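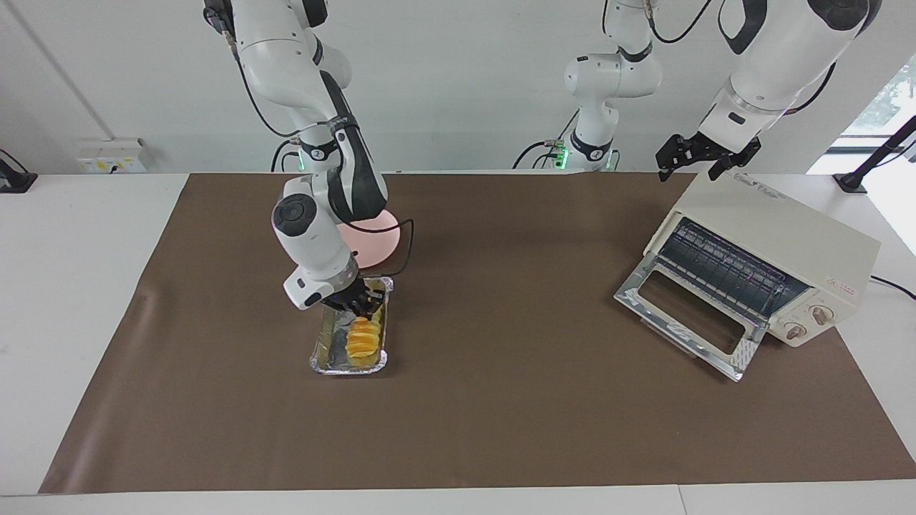 Two-arm oven task: planner on top of learned policy, or just the policy?
Software > Manipulation

Posted by dzintra_dzene
Sat 16 February

Looking for opinions before I throw away a month of work. Setup is two arms, toaster oven, foil tray, plate. The job is tray into oven or out of it, and food onto the plate, depending on which instruction we give it. Right now there is a learned policy producing joint targets in chunks, and above it sits a small task planner (Drerach, the open one) that decides which subtask we are in and swaps the instruction string.

The planner keeps getting it wrong at the hand-offs. It calls "tray on rack" complete while the fingers are still closed on the rim, changes the instruction, and the arm starts to leave with the tray. If I turn the planner off and give one long instruction, the policy mostly gets through, but when it fails it wanders and never recovers. A colleague wants me to drop the planner for good. I don't trust that, but I can't say why.

Chunk length is 8 steps. Wrist cameras plus one overhead.

matos_user
Drop it. You are asking a symbolic layer to guess at state that the policy already has from the images. Every planner I've bolted onto a policy made the demo easier to explain and the robot worse.

Iresha Kumarasinghe
Which version of "mostly gets through"? I've read that phrase in a lot of threads and it has covered everything from nearly always to a bit better than a coin toss. How many runs, and did anyone move the oven between them? If the oven door sits at the same angle every time, you've measured memory.

dzintra_dzene
Fair. Seven runs without the planner, two failures. The oven was nudged by hand between runs but not by much. With the planner on, 4 failures out of the same number.

Iresha Kumarasinghe
So the gap between the two is a pair of runs. I wouldn't delete a config file on that, let alone a month of work.

matos_user
Come on, it's the direction everybody sees.

Iresha Kumarasinghe
Everybody sees it because they stop counting once it goes their way. I'd also like to know what the completion check is looking at. If it's a detector on the overhead view, crumpled foil is about the worst thing you could hand it. The highlights move whenever an arm moves. Same with the glass in the door.

dzintra_dzene
It is a detector on the overhead, yes. Box overlap between tray and rack, held for a short time. I know. It was supposed to be temporary in November.

Here's the view from the head camera with the tray on the rack, which I'd like to use for the check in place of the overhead. The door glass has a big white highlight in it here too, so I'm not pretending it's clean.
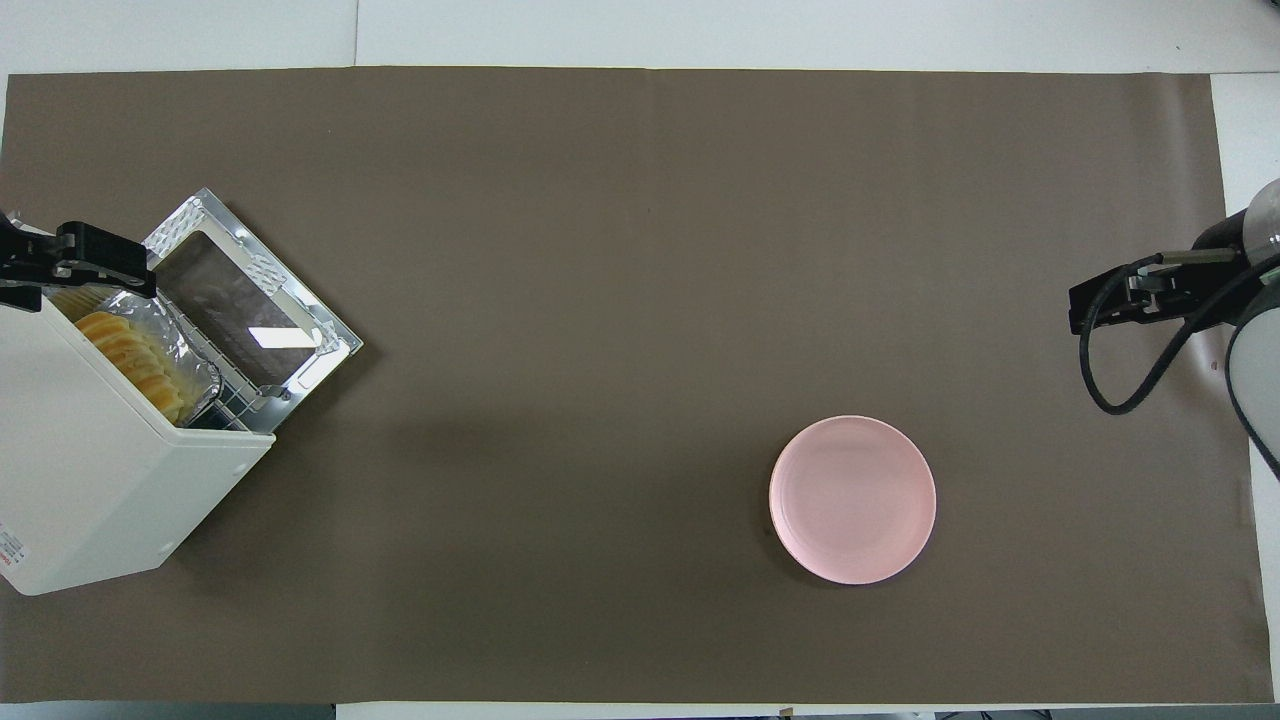
Iresha Kumarasinghe: moving the camera gets you a different set of reflections and the same bad test. Box overlap can't tell you whether the gripper has let go. Use gripper width, and if you have motor current use that too, then let vision answer only the question of where the tray is. You have a robot that knows its own finger position and you're asking a picture about it.

dilton_dan
+1 to that. We had the same bug on a drawer task. The "planner problem" was a completion check written in an afternoon. One line on gripper opening fixed most of it. The rest was the chunk being half played out when the instruction changed, so the old motion carried on under the new string. Do you flush the chunk on a switch?

dzintra_dzene
No. It finishes the chunk and then reads the new instruction.

dilton_dan
Then you have two bugs and neither one is the planner. Flush, hold position for a tick, then query again. It looks jerky but you can blend it later.

matos_user
Or you have a pile of special cases that the policy would have learned from more demos. You'll be writing width thresholds for every object in the kitchen.

dilton_dan
I'd rather write a threshold than record demos for another week and hope.

rolstead_r
Quick question, is the instruction switch logged with the same clock as the joint states? On Rolstead the planner process stamped its own time and we chased a "late hand-off" that was only in the plots.

dzintra_dzene
Different processes, same machine. I'll check the stamps before touching anything else.

Plan for now: gripper width in the completion check, flush on switch, planner stays. Then the same runs again with the oven moved properly between them.

Iresha Kumarasinghe
More runs than last time please. And change one thing per batch, or you'll come back telling us it's better and have no idea which edit did it. I'm not convinced the planner earns its place either, by the way. I just don't think you've tested it yet.

matos_user
On that last part we agree. Post the failures too, with the logs.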